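Meser 2.1 – grasp planner, four weeks in

Bought the Datia licence for this, the small one. Install was painless, 40 minutes including the driver mess. Docs are thin. The calibration page still has the old menu names, so expect to hunt.

Planning itself is good. Replans fast, doesnt sulk when a glass goes missing from the depth map. Clear stuff is still its weak spot though – tumblers come and go in the point cloud and you end up padding the collision boxes by hand. Dark pans, same story but milder.
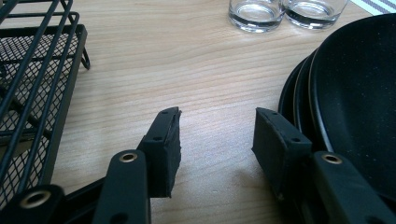
Kitchen layout: wire rack left, pans right, two glasses at the back.

Ran 277 grasps on this kind of setup. More than 815 log lines for one failed approach, all grey, no filter. Please fix. Colour by severity, anything.

Replay viewer is the best bit. Scrub back, change the approach angle, rerun the plan from there. Saved me most of May. Crashes if you resize the window while its loading, so don't.

Support answered overnight, twice. Fair price, rough edges. Would renew, but I'd want the glass thing sorted frist.

4 out of 5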